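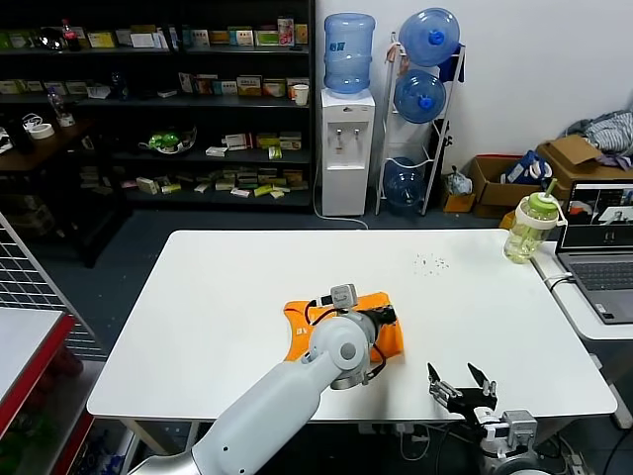 Shrinkage and Color Loss in Cotton Kitchen Towels Washed at Three Temperatures

Final project report, Textile Care and Testing
Group members: Yatziri Orozco, Wenceslao Cervantes, Anayeli Cárdenas
Instructor: Consuelo Arriaga

1. Background

Our group wanted to know how much a plain cotton kitchen towel shrinks in ordinary home washing, and whether hot water matters as much as people say. Two of us grew up in houses where kitchen towels were always washed hot. The third grew up with cold water for everything. We disagreed about it in the first project meeting and decided to make it the topic.

Cotton shrinks mainly through relaxation. The yarns are stretched while the cloth is woven and finished, and when the cloth gets wet and is moved around, the yarns go back toward their natural length. Heat and tumbling speed this up. Most of the change is supposed to happen in the first few washes, and after that the cloth should stay close to the same size.

Color loss is a separate matter. Dye that did not bond well to the fiber comes off in the wash water, and rubbing against other cloth wears down the surface so that it looks paler even when most of the dye is still there.

2. Materials

We bought one case of towels from Esquivel, a restaurant supply store in Kirkau. They were sold as all cotton, plain weave, hemmed on all four sides. We used the same powder detergent for every wash and weighed each dose on a kitchen scale. No softener or bleach was used.

The washing was done in the textile lab, which has three front-loading machines of the same model. Brenda Espinoza, the lab technician, set the water temperature on each machine and showed us how to check it with a probe at the start of the cycle. Machine A was cold, machine B was warm and machine C was hot.

3. Method

Before the first wash we laid each towel flat on a table without pulling it and let it rest overnight in the lab. We then marked a square on each one with laundry pen, well inside the hems, and measured the sides of the square with a steel ruler. Marking inside the hems matters because the sewing thread shrinks at its own rate and puckers the edge.

Each towel was washed 20 times. After every fifth wash we dried the towels flat on racks, let them rest overnight again and measured the marked square. Between measurements they went through the dryer on medium. All towels were dried the same way, so that the only planned difference was the wash temperature.

For color we used a gray scale card, where 5 means no visible change and 1 means a large change. Two people graded each towel separately by the north window in the morning, next to an unwashed towel from the same case. If the grades were different, the third person graded it and we took the middle value.

4. Results

4.1 Shrinkage

All the towels shrank more along the warp (the long direction) than across it. The hot group shrank the most and the cold group the least, but the difference between warm and cold was small. By the last measurement we could not separate warm from cold with any confidence, as the spread inside each group was as large as the gap between them.

In every group most of the shrinkage was already there at the first measurement, after five washes. The hot group kept shrinking slightly up to the tenth wash and then stopped.

4.2 Color

Color followed a different pattern. The cold and warm groups both ended at grade 4. The hot group ended between 3 and 4, with the worst fading along the folds and at the hems, where the cloth is thick and rubs against the drum. One hot towel had a pale streak that we think came from detergent that had not dissolved. We left it in the results.

5. Problems during the project

The laundry pen faded. By the tenth wash some marks on the hot group were hard to read, and we went over them again. This probably added a small error, since a redrawn line is never in exactly the same place. Stitching the corners with thread before the first wash would have been better, and the next group should do that.

Machine C stopped during one cycle in March with the towels in hot water. They stayed in the drum for most of an afternoon before Ms. Espinoza could open the door. We counted it as one wash.

We also found that two people measuring the same towel did not always get the same number. Wenceslao smoothed the cloth with his palm first and Yatziri did not. From the second measurement on, Yatziri did all of them — the first set was measured again before washing continued.

6. Discussion

For these towels, warm water gave the same shrinkage and the same color grade as cold within what we could measure. Hot water gave a little more of both. A household that washes hot for hygiene would have slightly smaller and paler towels, and the loss in size would mostly happen early, when the towels are new.

We tested only one kind of towel, from one case. Terry cloth or a looser weave could act differently. We did not test stain removal, and a reader who wants to choose a wash temperature would need that information too. We also did not separate the effect of the dryer from the effect of the wash. A flat-dried group at each temperature would have answered that, but there was not enough machine time left in the term.

7. Division of work

Yatziri did the measuring and the tables. Wenceslao ran the machines and kept the wash log. Anayeli organized the color grading and wrote sections 1 and 6. Sections 2 to 5 were written together.

The wash log and the unwashed comparison towel are in the textile lab, second cabinet, on the shelf marked Jernis.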